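Storing dry goods and spares in deep bins

Deep bins hold a lot, but whatever goes in first tends to be forgotten. Most of the trouble can be avoided when you pack them.

Wash a new bin in warm soapy water and leave it open overnight. The Tramen ones we use in the Drotcombe kitchen smell of plastic for a day or so, and flour picks that up.

Keep food in its own bag or tub inside the bin. Fold the bag over twice and peg it. If you tip rice or oats straight in, you will never get the last of it out of the corners.

Stand packets on edge with the names facing up. Tins go at the bottom in a single layer — two layers and you will only ever use the top one.

For screws, hinges, plugs and other workshop bits, use small lidded tubs and write the contents on the lid as well as the side. Masking tape and a pencil will do. Marker fades on a sunny shelf by August.

Don't fill to the brim. Leave a hand's depth at the top so you can move things about without lifting half of them out.

Put heavy bins at waist height. Reaching down into a deep one on the floor is hard on the back, and a table or low bench is better while you sort.

Empty each bin completely twice a year. Wipe the inside with a cloth wrung out in vinegar and water, dry it well, and check for moths before anything goes back.

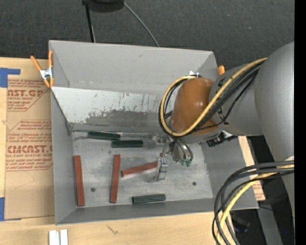 Tall, flat-sided grey bin, open at the top, by a light wooden tabletop.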